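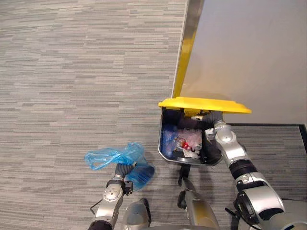

What made you leave office work to run a choir? Carmela Zabala says she was tired of spreadsheets and missed singing with other people.

She started the Plolosgate Singers with a notice in the library and 20 replies. Rehearsals run from 7 p.m. until nine, with a break for tea. "We don't audition," she says. "If you can hold a note next to someone who holds it better, you'll be fine."

The music library now has 600 scores, most of them passed on by a choir in Cloltcombe that closed. Nazma Chowdhury, an alto, keeps the list. "I was missing 98 copies when I took over," she says. "People had them in their piano stools – or their cars."

Zabala picks the program herself and takes complaints afterward. The tenors wanted less Latin this year. They got one piece fewer.
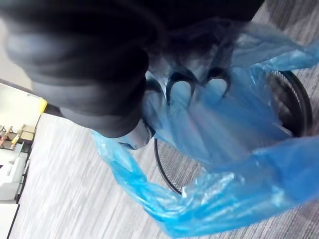 The May concert

The next concert is in a hall that seats 400, the largest the group has tried. Zabala has cut the second half to 20 minutes. "Long concerts are for the singers," she says. "The audience wants to get home." Chowdhury has a short solo and is practicing it in the car.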